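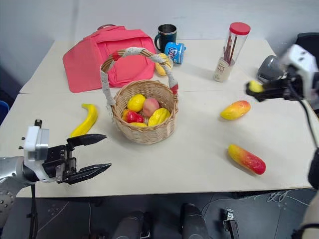

Chapter 4
Fruit: How Plants Pack Their Seeds

Before You Read
Bring a banana to class if you can, or a tomato, or a cucumber. You will want something to cut open by the time you reach the end of this opening section.

Key terms in this chapter: ovary, ovule, pericarp, simple fruit, aggregate fruit, multiple fruit, accessory tissue, dispersal, climacteric, ethylene

Ask a grocer what a fruit is and you will get a perfectly good answer. A fruit is sweet, you can eat it raw, and it belongs in the section with the apples. Ask a botanist and the answer gets much stranger, and much more fun. To a botanist a fruit is the ripened ovary of a flower, together with whatever seeds it holds. That short definition throws the doors wide open. Green beans come in. So do pumpkins, peppers, olives, okra, corn kernels, the winged spinners that drop from maple trees, and the fluffy parachutes of the dandelion (each one carries a tiny dry fruit at the bottom of its stalk). Rhubarb, which we bake into pies without a second thought, has to stay outside. We eat the leaf stalk.

Both definitions are useful, and you'll need to keep them apart in your head for the next several weeks. When this book says fruit, it means the botanist's fruit. When we mean the kitchen kind, we will say so.

In Chapter 3 we left the flower at the moment of fertilization. Pollen had landed on the stigma, the pollen tube had grown down through the style, and sperm cells had reached the ovule. If you need to go back and look at the flower diagram, do it now, because everything in this chapter grows out of it – and we mean that quite literally. The ovule becomes the seed. The ovary around it becomes the fruit. The petals, which did such splendid work attracting bees, usually wither and fall away. Look at the bottom of an apple sometime, the end across from the stem. The dry little tuft in that hollow is what remains of the flower, sepals and all, still hanging on months after the tree was in bloom.

A Walk Through an Orchard in July

Adom Ansah grows peaches, plums and a few rows of blackberries on a hillside farm called Wasmont, and he has been kind enough to let our students wander around it every summer. What strikes most of them first is how little there is to eat. In July the early peaches are coming in, but many of the plums are hard, and a single blackberry cane can carry flowers, green knobs, red berries and black ones all at the same time. That makes it a wonderful plant to learn from! You can stand in one spot and see the whole story from petal to picnic without waiting for anything to grow.

Start with the blackberry flower. In the middle, inside the ring of stamens, is a bump covered with tiny separate pistils. Each one has its own ovary. Once fertilized, each ovary swells into its own juicy bead with a hard little pit inside, and the beads stay packed together on the same base. A blackberry is therefore a whole crowd of fruits from one flower, and botanists call that an aggregate fruit. If you have ever found a berry with a lopsided, shrunken corner, you may have been looking at pistils that the bees missed.

Now the peach. A peach flower has just one pistil, with one ovary, and it makes one simple fruit. Cut a peach in half (carefully, around the pit) and you can find all three layers of the pericarp, the wall of the ripened ovary. The fuzzy skin is the exocarp. The sweet flesh is the mesocarp. And the pit itself, the woody part that dulls your knife, is the endocarp. It belongs to the fruit wall. The actual seed is inside it, and it looks a lot like an almond. That is no accident, as the two plants are close cousins. When we eat an almond we crack the endocarp and throw away the rest.

A fruit built this way, with a fleshy middle and a stony inner layer, is called a drupe. Cherries are drupes, and so are olives and mangoes. Each bead on the blackberry is a very small drupe, which students tend to find either delightful or annoying, depending on how close they are to the exam.

The Berry That Fooled Everyone

Now for the banana. In botany a berry is a simple fruit that is fleshy most of the way through and has no stony layer around the seeds. Grapes fit. Tomatoes fit. So do eggplants and blueberries, and so does the banana, even though it looks nothing like what most of us picture when we hear the word. Meanwhile the blackberry, the raspberry and the strawberry, with berry right there in their names, do not qualify.

Peel your banana and slice it across the middle. You should see a pattern of three sections meeting in the center, the mark of an ovary formed from three joined carpels. Along the lines near the middle there are small dark specks. These are ovules that never developed. The bananas sold in most stores come from plants that make fruit without fertilization, an ability called parthenocarpy, and growers raise new plants from shoots that come up at the base of the old ones. Wild bananas are another matter. Many are full of seeds as hard as gravel, with just a little sweet pulp squeezed in around them.

The strawberry is stranger still. Its red flesh isn't ovary at all. It grows from the receptacle, the part of the flower that holds everything else up, and we call flesh of this kind accessory tissue. The true fruits are the "seeds" dotted over the outside. Each of them is a dry, one-seeded fruit called an achene. Apples and pears use accessory tissue too, and the papery core you leave behind is the part that comes from the ovary.

Then there is the pineapple. A pineapple begins as a whole spike of flowers, and as they ripen the ovaries and the tissues around them fuse into one large mass. This is a multiple fruit. Every "eye" on the rind shows where one flower used to be. Figs and mulberries are also multiple fruits, and in Section 4.3 we'll spend some time on the fig, whose flowers bloom on the inside.

Why Bother?

Making fruit is expensive. A plant has to pull sugar out of its leaves, water out of the soil and minerals up through its roots, and then put a great deal of all that into something that will drop off or be eaten. Why do it?

Think about a seed that falls straight down. It lands in its parent's shade, on ground already full of its parent's roots, right beside its brothers and sisters. Its chances are poor. A seed that travels may land somewhere worse, but it may also land somewhere much better, and over many generations plants with ways of sending their seeds off have done very well indeed. Fleshy fruits pay animals to do the carrying. Burrs hitch a ride for free. Maple fruits spin, coconuts float, and the pods of jewelweed burst at a touch and fling their seeds in every direction. (If you have never touched a ripe one, please put it on your list for late summer.)

Timing matters as well. A fruit eaten before its seeds are ready is a waste, so unripe fruits are often green, hard, sour or puckery. Then, as the seeds mature, things change fast. Starch turns to sugar, cell walls soften, acids drop, and new colors and smells announce that the meal is ready. In some fruits, including bananas, peaches, apples and tomatoes, this rush is set off by a gas called ethylene that the fruit makes itself. These are the climacteric fruits, and they can go on ripening after they are picked. Grapes, strawberries and lemons are not in that group. A sour grape will stay sour no matter how long you leave it on the counter.

Rasa Stankevičius, who taught this course before us and wrote the first version of the ripening lab, used to begin it by handing every table a paper bag, one green banana and one ripe apple. We have kept her lab almost exactly as it was. You will find it in Section 4.4, and it takes 7 days, so look ahead and plan for it.

What You Will Learn

By the end of Chapter 4 you should be able to:

Trace each part of a fruit back to the part of the flower it came from
Tell simple, aggregate and multiple fruits apart, using real specimens
Name the layers of the pericarp in a drupe and compare them with those in a berry
Connect the structure of a fruit to the way its seeds are spread
Explain what ethylene does, and predict which fruits will ripen off the plant

Try It Now: Kitchen Sort

Work with a partner. Write down 26 plant foods that one or both of you have eaten, one on each slip of paper. Try to include a few grains, nuts and spices. First sort the slips the way a cook would, into fruits and vegetables. Make a note of the result, then mix the slips up and sort them again the way a botanist would. Keep a third pile for the ones you can't agree on.

Choose one slip that changed piles and find the real thing at home or at the store. Cut it open, draw what you see, and label the seeds, the ovary wall and any trace of the flower that you can find. Save your drawing and the disputed pile. We will come back to both in Section 4.2, where peanuts, cinnamon and black pepper are all discussed at length.

4.1 From Ovary to Fruit begins on the next page.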